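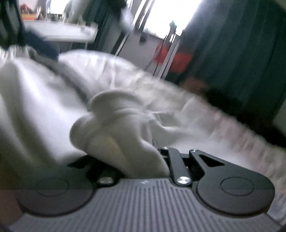 White sheet, with a fold bunched up

Talk notes, Monday, October 1, 2018
Running two spy-film weekends in one September

Start with thanks to Lucyna Sadowski for the slot. Mention the clicker. Move on if it fails.

Background, keep it short. Two weekends, two towns. Weken got the poster show, Amell got the outdoor screening and the car parade. Whoever picked the dates had never looked at a map. I picked the dates.

The posters. 134 of them, all from one collector, Ryszard Sikora, who started buying them as a student and has been running out of wall ever since. Best one is the Italian sheet where the hero has been given a mustache he does not wear in the film. Pause for laugh. If no laugh, say the Italians liked it.

Attendance at Weken: 1535 over the weekend. We had printed 3000 programs. Anyone who would like a program, please see me after.

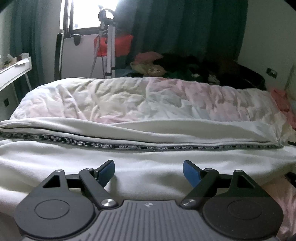 Amell was the harder one. Outdoor films need dark, and dark comes when it comes. We had announced a start time that turned out to be in broad daylight, so the opening chase was mainly a rumor. Sound was very good, though – people as far off as the Lorente parking lot followed the whole plot, including a man who had come to buy a ladder.

Car parade. Rule was "cars seen in spy films." This was read generously. We got a beautiful silver coupe, several sedans of the kind that get followed, and a delivery van whose owner said one just like it goes off a cliff in the second reel. Let him in. He won the audience vote.

Ticketing was through Prondis. Worked fine at the gate, less fine for anyone buying both weekends, who got 2 tickets for Weken and a nice message. Say what we did: wrote "Amell" on the second one in pen.
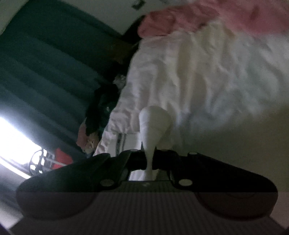

What I'd change. Check sunset before printing anything. Put the talks ahead of the film, when people still have sandwiches. Ask collectors early how they want things hung, and write it down, as Ryszard has views on clips.

Next year: same posters, new town, one weekend. Ask if anyone in the room has a hall with long walls.

Questions. If somebody asks who the best spy was, say we're out of time.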